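July 2026

I have lived in Clerkby for three years now, and in this time I have learned more about noise than about any other thing. I didn't plan it. When I moved from Zircombe, I was looking at the size of the kitchen and the price of the rent, and I forgot to listen. I visited the apartment at eleven in the morning, when everybody in the building was at work. The rooms were lovely and silent. I signed the same afternoon.

The first evening I understood. Above me a chair was pulled away from a table, then pushed back, then pulled again. I heard a cabinet door close, and after it a second one. It was not loud music or shouting, so there was nothing to complain about. It was only ordinary life, but ordinary life passes very easily through an old wooden floor.

Then I had a less pleasant thought: there was also somebody under me, and this person was hearing my chairs.

I decided to start with my own noise before I had any opinion about the noise of others. This post is about what I tried. I am not an expert, and my building is from a time when people maybe walked more softly, so please take it as the experience of one tenant.

**The rug**

The rug was my first purchase and the most expensive. It cost $272, and I thought about it for the whole month of January, walking around the store in wet boots and touching everything. The seller told me that the thickness matters less than what is below it. I didn't believe him, because he was also selling the thing that goes below it. But I went back two weeks later and bought the underlay, and he was right. With the rug alone my steps became softer to my own ears. With the underlay, my downstairs neighbor told me on the stairs that she had thought I was away on a trip.

If you have money only for one of them, I would buy a good underlay and put on top the ugliest old rug you can find. A rug can be changed later.

**The chairs**

Chairs are the biggest problem in any apartment, and also the cheapest to repair. I have four of them around the table and I move them many times a day without thinking. I bought the small felt circles with glue on one side, the ones you find next to the cash register. They lasted until the spring. The glue becomes soft, the circle goes a little to the side, and then one morning you find it on your sock with hair on it.

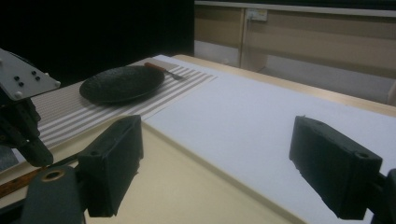 Foam is a different material from felt, and I came to it late. Felt is made for sliding, so it belongs under the chairs. Foam is made for things that stand or press in one place: the back of a cabinet door, the side of a shelf that touches the wall, the feet of the printer. I used to think that all foam was the shiny white kind that comes in packages, which squeaks when you rub it. The kind I like now is dark gray and matte, with a rough face that is slightly fuzzy, as on the two pads in the photo. I can't explain the science of it, but on my cabinet doors such a surface doesn't squeak, and it doesn't stick to the paint in summer. I cut it with a kitchen knife – a bread knife is better than a smooth one – and I fix it with double-sided tape.

I buy this foam at Kwon, the hardware store near the bus station. They sell it from a roll and they will cut a short piece if you ask. There is also a brand named Haso that comes already cut in squares. It is more convenient but the squares were too thick for my cabinet doors, and the doors stayed open by a finger. I put them under the sewing machine instead.

For the chairs I finally bought felt pads that have a small nail in the middle. You must be a little careful with the hammer, and a chair with thin legs could crack, so I made a small hole first. They have not moved since.

**The washing machine**

Here I have less success to report. My machine spins very fast and at the end of the program it was walking toward the door. I put rubber mats under it, and the walking stopped, but the low sound continued. Then I checked if it was level, which I should have done on the first day. One foot was not touching the floor. After I turned it down, the sound became half of what it was, and this repair cost me nothing.

I still don't wash after eight in the evening. Some things are solved better with a clock than with foam.

**What I didn't do**

I asked for a price for a real solution, meaning a new layer under the floorboards in the bedroom only. The answer was $977, without the furniture moving. I am renting, so I said thank you and closed the message. Maybe if the apartment was mine I would think differently.

I also didn't buy the thick curtains that promise to stop noise from the street. A friend has them and says her room is darker. About the noise she is not sure.

As for the chair above me, I waited a long time and then I left a packet of felt pads at the upstairs door, with a short note and some cookies. I rewrote the note many times, because in a second language it is easy to sound angry when you only want to sound polite. The chair is still moving every evening, but now it makes a soft sound, like someone turning a big page.

Next I want to do something about the pipes in the bathroom. If you have an old building and you found a way to quiet them, please write to me.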